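Lemon zest in chocolate chip cookies, yes or no?
Baking Corner > Biscuits and Traybakes

Teoh49
Posts: 2

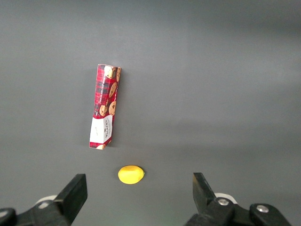
I've got it into my head to make my own chocolate chip biscuits for the November bake swap, and I want them short and crumbly, more like a shop one than those big floppy coffee shop things. My plan is to get as close as I can to the Walkers ones in the red tartan box, then add the zest of a lemon to the dough. A small one like mine ought to do for a batch, I'd have thought? My sister-in-law says citrus and chocolate is only allowed if it's orange and she won't budge. Has anyone tried it? I don't want to waste good butter finding out!

Idano
Posts: 3209

She's right, sorry. Orange has some sweetness to it, lemon just goes sharp and makes the chocolate taste a bit like soap. I did a lemon and choc chip loaf once and most of it went to the birds.

clillovar
Posts: 2000

Disagree with Idano (again, ha). Soapy usually means you've gone down into the white pith. Use a fine grater, yellow bit only, and rub it into the sugar with your fingers before the butter goes anywhere near it. Smells gorgeous. I'd use half the zest the first time though, and save the juice for something else or your dough will go sticky.

Idano
Posts: 3209

I do know how to zest a lemon, thank you. It was dark chocolate, mind, so maybe that was it.

clillovar
Posts: 2000

Well there you go! Milk chocolate is much kinder with lemon. White is better still but then it's a different biscuit.

Caddale
Posts: 49

Can I ask about the crumbly part? Mine always spread into one giant biscuit. I'm using plain flour and soft butter, one egg.

clillovar
Posts: 2000

Leave the egg out and chill the dough for an hour. A spoonful of cornflour in place of some of the plain helps too. You want it almost like shortbread with chips in.

Idano
Posts: 3209

Agree on the egg. Don't agree on the cornflour, I use ground rice. And chop your chips up a bit or the dough cracks when you slice it.

Teoh49
Posts: 2

Thanks all, this is brilliant. I'm going to split the dough, half plain and half with lemon, milk chocolate in both, no egg. Ground rice if the corner shop has it, cornflour if not. Sister-in-law gets a plate of each and I'm not telling her which is which.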